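Cudik Basket Handling Station

Item 982
Availability: by quote
Demonstration: Callmont showroom, July 2026

The Cudik station is a tabletop setup for handling open plastic baskets of mixed sizes. It is sold with the table, the arms, the grippers and the Portela control software. Baskets are not included.

The standard package covers 4 days of on-site training. Extra days can be added when you order. A spare set of gripper fingers ships with every station, and replacements are stocked at our Fosberg warehouse.

Visitors to the open day can see the station at work and speak with the people who install it. Demonstrations last 5 minutes and repeat through the afternoon. You are welcome to bring your own baskets for a trial. Please rinse them first and remove any loose labels or tape. Closed shoes are required on the demo floor.

Parking is behind the building. Use the side entrance and sign in at the desk.

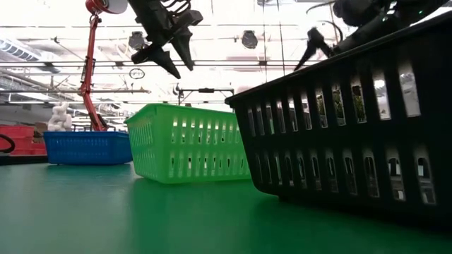
Demonstrations & Open Days

Slotted baskets in black and lime green share the green tabletop with a lower blue one that has small holes in its sides. The dark two-finger gripper over the table is open.

To reserve a place, call the Callmont front desk, extension 169.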